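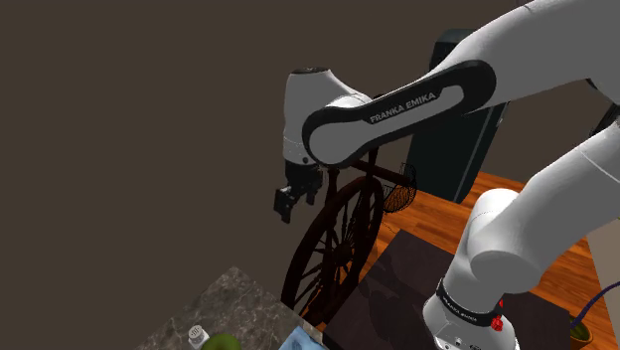
A bicycle handlebar under a robot arm. Computer render.

Hesberg cork grips, review after one summer

By Marin Živković, 18 August 2025

I have changed the grips on my city bicycle three times in two years, and I was becoming tired of it. The first pair was soft rubber and became sticky in the heat. The second was hard, and my hands were sleeping before I arrived at work. The third pair I lost in a simple way: one of them turned round and round on the bar until I threw both away.

The Hesberg grips were recommended to me by Moushumi Jayawardena, who rides much more than I do. They are made of pressed cork with a small metal clamp on the inner side. In the box you find two grips, two end plugs and a small key for the clamp screws. The instruction sheet is only drawings, but they are clear.

Fitting took me 45 minutes, and most of this time was for removing the old grips. I did not want to cut them, so I used a thin screwdriver and soapy water. Afterwards you must dry the bar very well. I was impatient with the left side and had to take it off again the next morning.

My ride to work is 11 kilometres in each direction, partly on old stones near the river. The cork does not remove the shaking from these stones, but it takes the sharp part out of it. I noticed the difference in the wrists more than in the fingers. On a hot day the surface stays pleasant also without gloves. In rain it is less good. The cork does not become slippery exactly, but it feels a bit like wet bread, and it stays so until the evening if you park outside.

The shape is wider at the outer end, to support the palm. You have to find the correct angle by trying. I started too flat, and after five or six rides I turned both grips slightly down. Since then I have not touched the clamps, and they have not moved.

What I like less is the colour. My right grip is already darker than the left one, probably from sun cream and chain oil. Soap helps a little. Also the end plugs are weak — one fell out in the second week and I now use an old plug from the previous pair.

Small hands should try them first in a shop. My son finds them too thick, and he cannot reach the brake lever comfortably.

I would buy them again for a bicycle which sleeps indoors. For one which stands in the street all winter I would take rubber. In September I will put a light varnish on the cork, as Moushumi does with hers, and I will write under this review how it looks after the first rain.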